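Plidholm Front-Facing Book Rack, Two-Tier
Reviewed Thursday, January 23, 2025

The Plidholm is a low rack that holds picture books with their covers facing out. We bought it for a child who had just turned two and who had stopped using the ordinary bookcase in the hallway, where only the spines showed. It has been in daily use since August.

Assembly

The rack ships flat in one carton. There are two side panels, four fabric slings, eight dowels and a bag of hardware. The instructions are drawings only and the order of steps is correct, except that the wall strap is shown last. Fit the strap bracket before the top dowel goes in. Once the dowel is seated there is very little room for a screwdriver.

Total time was 21 minutes, working alone. The dowel holes were drilled cleanly. One cam lock was tight and had to be backed out and started again.

Capacity

Each sling takes board books without trouble. Thin paperbacks slump and fold over the front edge if fewer than three are stored together -- a stiff piece of cardboard behind them fixes this. Large hardcovers, anything taller than 13 inches, block the sling above and are better kept elsewhere.

We keep the rack stocked with a small rotation and store the rest in a closet. Overfilling makes the slings sag, and a small child then can't pull out one book without bringing several with it.

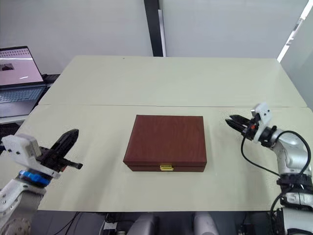
Does the fabric come off for washing? Each sling slides off its dowels once the end caps are removed, and it goes in a cold wash on a gentle cycle.

Ours have been washed twice. The canvas shrank slightly the first time and was harder to get back onto the dowels. It has since relaxed. The color is unchanged. Do not use the dryer; the care tag says the same.

Stability

With the strap fitted, the rack does not tip when a child leans on the top rail. Without it, the rack moves forward under moderate pull and I would not use it that way. The supplied wall anchor is a plain plastic plug meant for masonry. For drywall, buy a proper toggle.

Compared with the Jallport

We also used a Jallport rack for a month. It is heavier, with solid shelves and a thin retaining bar across the front of each. Paperbacks stay upright in it. The shelf edges are square, though, and at head height for a toddler -- the Plidholm's rounded side panels are better in a small bedroom. The Jallport also needs a deeper footprint.

Faults

The felt pads under the feet came off within weeks and were replaced with screw-on ones. The finish on the lower dowel has worn where books are dragged across it.

Rating: 4 out of 5. Recommended for board books and small hardcovers, strapped to the wall.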